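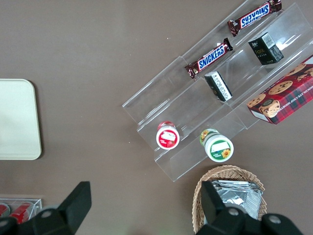

Clear tiered stand, Snickers on the top shelf

Re: [Telulis-users] Stock counts off after the update
Date: 14/06/2018

> We moved our kiosk from Draser to Telulis in November and the
> import went fine. Since the last update the evening report shows
> items we stopped carrying. Has anyone else had this? I would
> like to avoid typing in the whole list again.

Yes, same thing at our shop in Mollano. You don't need to retype anything. The old Draser export keeps discontinued lines in the file with a stock of zero, and the update now reads those as active. Our file had 3,000 lines and 277 of them were dead.

What worked for us:

Export the item list as plain text, sort by last sale date, and delete everything with a blank date. Save it under a new name. Then go to Settings, Import, and pick "replace", not "merge". With merge the old lines come back the next time the report runs.

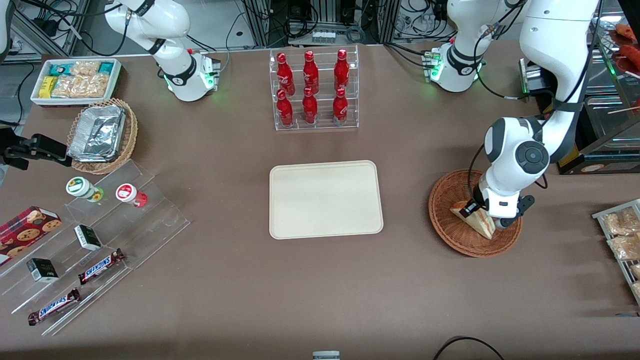 Snack table, sandwich wedge at the round wicker basket

Check your sandwiches and anything else sold by the piece afterwards. Ours lost their tax group - 32 items, all made in-house - and I had to set them again by hand. Packaged candy and drinks came through fine.

The Ankrah label printer also needs a restart after the import or it goes on printing the old prices. Version 2 of the driver has the same problem.

If you still get ghost items after that, post the first few lines of your export file and I'll take a look.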